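How to Set Up a Small Bedside Table in a Guest Room

By Vivek Thakur

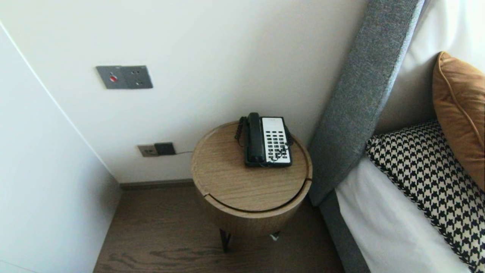 How much should stand on a bedside table before the guest arrives?

Very little. One telephone or one lamp, and then free space for the guest's own things, like glasses, a book and a glass of water.

I look after the rooms in a small guest house called Nokgate. We have 17 rooms, and in most of them the bed stands close to the wall, so the corner for the table is narrow. During the years I made many mistakes with these corners. I bought tables which were too wide, I put the telephone on the wrong side, and once I had to move a very heavy bed because the plug was behind it. In this page I write down how I do it now. You can use the same steps at home if you have a spare bedroom.

What you need

A tape measure
A pencil and paper
A soft dry cloth and a second one, a little damp
A few cable clips or reusable ties
Small felt pads, if your floor scratches easily

Step 1. Measure the corner

Measure the space between the wall and the side of the bed at the floor, and then again at the height of the mattress. These two numbers are often different. A padded bed base can stick out, and the blanket needs room also. Write down the smaller number and take away 3 cm. What is left is the widest table you should put there.

If there is a wardrobe near the corner, open its door fully and check where the door ends. I forgot this in one room, and the door knocked against the table each time a guest took his jacket.

Step 2. Choose the shape

For a narrow corner I prefer a round table. You walk past it in the dark and there is no sharp corner to meet your leg. A square table gives more surface, this is true, but in a tight place you pay for it with your knees.

Look also for a raised rim around the top. With a rim the top works like a tray, and a pen or a ring does not roll down behind the bed. The rim collects dust on the inside edge, so it asks for more cleaning, but I accept this.

A light oak finish is easy to live with. It goes well with white walls and with a gray headboard, and on a dark floor the table is easy to find when the light is low. We looked at two models before we decided, the Vitton and the Guletti. The Guletti was nicer to look at but too high for our beds. The Vitton cost us 82 dollars for each table and we are still content with it.

Step 3. Check the height

Sit on the bed and then lie down. Stretch your arm to the side without looking. Your hand should come down on the tabletop, not hit the side of it. The best height for me is level with the top of the mattress or a little lower. If the table is much higher, the guest must lift the elbow to put down a glass, and this is how water gets into the bed.

Step 4. Find the outlet before you place the table

The outlet should stay reachable when the table is in its place. A good position is at the height of the tabletop or just over it, so that a guest can plug in a charger without going down on the floor. If your outlet is low, leave a hand's width between the table and the wall.

Don't push the table hard against the wall. A cable which is pressed between wood and wall gets damaged slowly, and you don't notice it. Leave a small gap – two fingers are enough.

Test the light switches also. Lie down once more and try to reach them past the table. If a tall lamp stands in the way, the lamp has to go.

Step 5. Place the telephone

A corded telephone should stand at the rear of the table, with the keypad turned to the person in bed. Then the front half of the table remains free. I like it best when the handset can be lifted with the hand which is nearest, without pulling the cord across the buttons.

Let the coiled cord lie next to the telephone. If it is twisted, hold it up and let the handset hang until it stops turning. The thin line cable goes down behind the table, and here one clip on the back is useful. Pick up the handset and listen for the tone before you leave the room. One July we had a guest in room 308 who wanted to call for extra towels and could not, only because the plug was not pushed in to the end.

At home you may not have such a telephone. Then use the same place for a small clock or a lamp with a narrow foot.

Step 6. Clean and make the bed last

Clean from top to bottom. First the dry cloth on the switch plate and around the outlet, and never a wet cloth there. Then the handset and the buttons with the cloth which is a little damp. Then the tabletop, going along the inside of the rim with one finger under the cloth. After this, wipe the legs and the floor under the table. Dust likes to stay there, together with lost things – I have found earrings, coins and one passport.

Baseboards in a dark color show dust quickly, so run the cloth along them on the way out of the corner.

When the corner is ready, put on the sheet and the pillows. If you make the bed first, you will lean on it while you clean and have to do it again.

Common questions

My table moves when I touch it. What can I do?
Check the legs first. Often one screw is loose. If all are tight, the floor is uneven and one felt pad under the short leg will help.

Can I put a cloth or doily on the top?
You can, but on a round table with a rim it wrinkles and the glass stands badly. I use a flat coaster from Barbosa and nothing else.

Do I need a table on both sides?
If two people sleep in the bed, yes, please find space for it. A narrow shelf on the wall is also good when there is no place for legs.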